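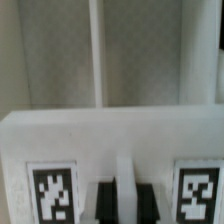

Asger Stougaard
Contributing columnist, Home & Storage

I own 21 white boxes and can't find my scissors. White storage sells us the idea that a thing put away is a thing dealt with, and I've bought that idea at Florkik every July for years.

My complaint is with the lid. A lid lets you stop deciding. Under mine are phone chargers for phones I no longer have.

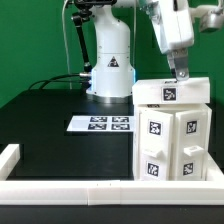 A reader signing as Değirmenci wrote to tell me that lids keep dust out, and that I should try labeling things.

Dust I can live with. I spent a Sunday labeling and ended up with four boxes marked "Misc." 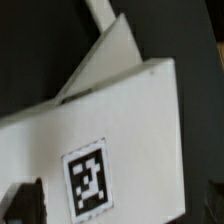 Open shelves at least shame you into throwing out the fondue forks.

White is the other swindle. The catalog promises calm, and then you touch it. Even a plain white box picks up soft gray smudges across the front, and from then on you own a cleaning job with scissors in it somewhere. 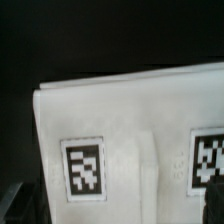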